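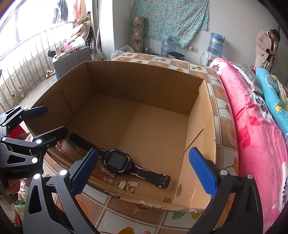 Posting my daughter's watch and jewellery in one big box: is this daft?

Asked by Jasmina Hodžić, 31 March 2021

I've got a child's smartwatch, two beaded bracelets, a gold ring and a few tiny gold charms (an abacus, a knot, a butterfly) to get to my sister in Provham. The only box in the house is a large cardboard one, and the front flap is already torn and frayed. It also has a hand-hole low down in the front.

My mother-in-law says put the lot in, fill it up with newspaper and tape it shut. I don't believe it. The butterfly is so small I can see it going straight out through the hand-hole, and I'm not convinced newspaper holds anything still once a parcel has been thrown in a van. The parcel shop man says a bigger box is "safer because it's harder to lose", which sounds to me like a man who charges by size.

Do I really need to buy something else, and does the watch have to be switched off?

Shirley Dobson
692 posts

I wouldn't use it. Newspaper squashes flat and small things work their way down to the bottom, whatever anyone tells you. Tape over a hand-hole is only as good as the tape.

Put the charms and the ring in a little pot with a screw lid, with cotton wool pressed in tight so nothing rattles. Wrap each beaded bracelet separately in tissue. Do up the watch strap, wrap the face in something soft and switch it off. Check what your carrier says about batteries before you pay, as they don't all have the same rules and the person at the counter often doesn't know them. All of that will go in a box the size of a paperback.

If you must use the big one, pack the small box first and put it in the middle with padding on every side, then tape a piece of card over the hole from the inside. But you'd be paying to post air.

I'd also read the small print on cover. Plenty of services will carry gold and then pay nothing if it goes missing. I'd want that in writing before I handed over a ring.

Fares Azar
9 posts

just use loads of tape, mine always get there fine

Tihomir Yordanov
2 posts

"Always" from someone who doesn't say what he sent. Was it gold?

I agree with most of Shirley's answer but I'm doubtful about the screw-lid pot. I sent earrings in one to Kukoslow and the lid came undone on the way, so run a strip of tape round it. A zip bag inside the pot is better still.

Two other things. Take a photo of everything laid out before you wrap it, close enough to show the charms properly, because a claim form will ask what was in there. And don't write "jewellery" on the outside. I've seen people do it.

Is your sister visiting any time soon? A ring and three charms would fit in a coat pocket.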